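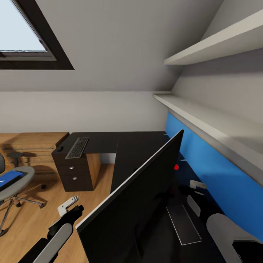

Daylight in a room depends first on how much of the sky can be seen from the place where we sit. This is the main idea for this unit, and students should keep it in mind before they start to learn any formulas. A window does not make light, it only lets us see a piece of the sky, and the sky is the lamp. For a room under the roof this is good news. A skylight in a sloped ceiling, with a dark brown frame and nothing but light blue sky behind the pane, gives more light for its size than a window of the same glass in a vertical wall, where half of the view is often a street or the neighbor's house. The surfaces of the room then do the rest of the work. Off-white walls and a light gray ceiling send most of the light on, and a nearly black desk keeps most of what falls on it.

Unit 5: Daylight in Small Rooms
Course notes, Interior Planning I
Prepared by Darmawan Lubis

Please read these notes before the September workshop. Bring a ruler, a pencil and the plan of a room you know well.

1. Words we need

Direct light comes from the sun in a straight line. It makes sharp shadows and it moves during the day.

Sky light comes from the whole sky. It is softer and it changes slowly. On a cloudy day it is the only natural light we have, so we use it as the basis for planning.

Reflected light has touched at least one surface before it reaches the eye. It may come from outside (a white wall across the yard) or from inside (floor, ceiling, furniture).

Glare is a too large difference between bright and dark parts of what we see. A room may have plenty of light and still be tiring because of glare. Many students mix up these two questions, "Is there enough light?" and "Is the light comfortable?" Please treat them separately in your homework.

2. Illuminance

We measure the light that falls on a surface in lux. For reading and writing at a desk we will use 400 lux as the target in this course. For a corridor 100 lux is enough. Other books give other values, and you do not need to learn them by heart, but in the exercises you must use ours so that we can compare the results.

Remember that lux is measured on the surface where the work is done. A reading taken at the window tells you very little about the desk. Lay the meter flat on the desk, step back so that your own shadow does not fall on it, and wait until the number is calm.

3. The no-sky line

Draw a section through your room, that means a vertical cut with the window in it. Mark the height of the desk. Now draw a straight line from the top of the nearest building or tree outside, through the top edge of the window opening, and down to the height of the desk. Behind the point where it arrives, a person at the desk cannot see any sky. This is called the no-sky line.

Places behind the line receive only reflected light. They are fine for storage, for a bed, or for a chair where one talks on the phone. They are poor places for drawing. In the old Rosser building, which we visit in the second half of the course, the line falls in the middle of every room, and you will see how the people there have moved their tables toward the windows over the years.

For roof windows the same method works, but often there is no building high enough to block the view. In this case mark only the part of the sky that the opening itself allows.

4. Reflectance

Reflectance is the share of light that a surface gives back. White paint gives back most of it, raw brick much less, and dark wood very little. The ceiling matters more than beginners think, especially when light comes up from the floor or from a low wall outside.

A strong color also colors the light that it returns. Put a sheet of white paper close to a saturated wall and look at it from the side. The effect is small, but painters and people who work with fabric will notice it.

With dark furniture there is one more difficulty. White paper on a dark top is a strong contrast, and after some hours the eyes become tired. A large mat in a middle tone helps — gray felt or plain cork is enough.

5. Where to place the desk

If you write with the right hand, side light from the left is best, and the opposite if you write with the left hand. Do not face the window directly if you use a screen, and do not sit with your back to it either, or the screen will reflect the sky. With a skylight, check also the hours around noon, when the sun can come in steeply and reach places that are in shade all morning.

6. Homework

a) Draw the section of your room in scale and find the no-sky line.
b) Measure the light on the desk at 9 in the morning and again in the afternoon. Write down the weather.
c) List the main surfaces and say for each one if it is light, medium or dark.
d) Propose one change that costs nothing. Moving furniture is allowed — buying a lamp is not.

Meters can be borrowed from room 19. We have two models, the Wendel and the smaller Fuveo. The Fuveo switches off by itself after a short time, so write down your value quickly.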